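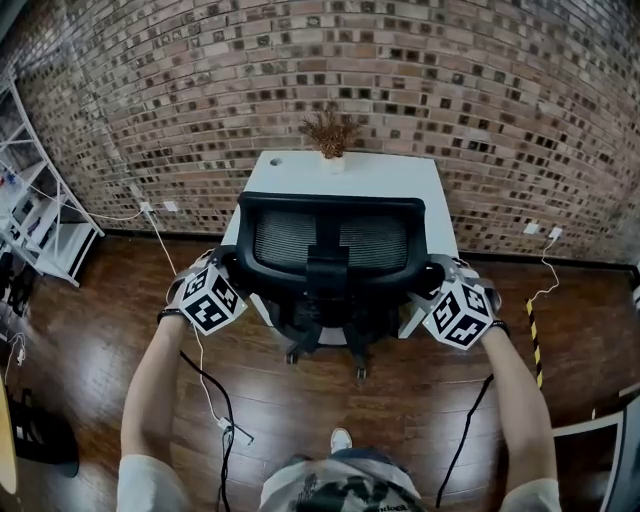 Grippers at Furnow: your questions

Is a robot taking my job?
Not this year. For now the robot needs you to show it how a chair is moved, which you do by moving chairs with the hand grippers on. The long-term plan belongs to Gestville head office, and they'll tell us when they tell the newsletter.

Do I have to take part?
No. Sign up on the sheet by the kettle. Your usual shift pay applies, and yes, people have asked for more.

Why can't I just use my hands?
Because the robot won't have any. You'll feel clumsy for the first morning and smug by Wednesday.

How long is a session?
59 minutes. We asked Pidimero, who supply the software, why not an hour. They are looking into it.

What if I drop something?
Carry on. Bad goes get labelled as bad goes, and are apparently useful. Please don't be useful on purpose.

Will my manager see the recordings?
No. They go to Pidimero and are not used for appraisals. That's in the agreement, section 8, which is short and worth reading.

My wrists ache. Who do I tell?
Your shift lead, the same day. You'll be put back on packing with no fuss.

What happens once it has learned?
The Gerlach site gets the first robot in July. Anyone whose work changes there is offered retraining. We've asked for the same here in writing.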